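# Lirkodeck two-arm folding cell – notes and data card

Last big edit: May 2018

Hi! If you've pulled the Urnska set and want to know what the cell was like when it was recorded, or you've inherited a Lirkodeck and need to keep it running, you're in the right place. There are 3,818 episodes, 796 of them orange sheets, and the rest is whatever I had in the drawer.

## Fingers

Both arms carry black two-finger grippers, and the black coating chips off along the ridges long before the fingers themselves go bad. I swap a pair when the tips stop meeting squarely (close them, look down the seam, you'll know). Pale edges are fine, leave them alone.
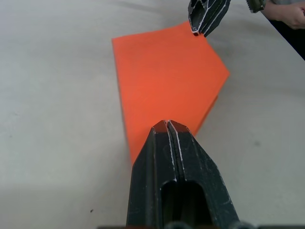
Tighten the finger screws in two passes, then re-zero the gripper before you touch anything else. I skipped that once in September and had to throw out a whole afternoon – 7 episodes short of a full batch, too.

## Wrist cameras

Wipe the lens with a dry cloth only. Exposure and white balance are set per session, so the table cover comes out white in some files and kind of aqua in others. I haven't corrected any of it. If you need matching color, do it on your side and please keep the originals.
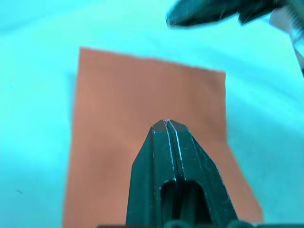 *Wrist view, near fingers closed over the orange sheet, other arm at top right.*

## Table cover

Pull it tight and clip it underneath. It'll wrinkle again, up to 6 sessions is all I get before I redo it. Small specks stay in!

## Known problems

- The Suvent cable clips creep down the arm, so check them at startup
- `olszewski_grip.yaml` still has the old closing force, use the one in `/cell`

Comments (3)

**tapeworks** – The re-zero tip fixed my offset, thanks!

**mk_bench** – Does the dry cloth rule go for the older lens covers too?

**tapeworks** – I do mine dry, no scratches so far.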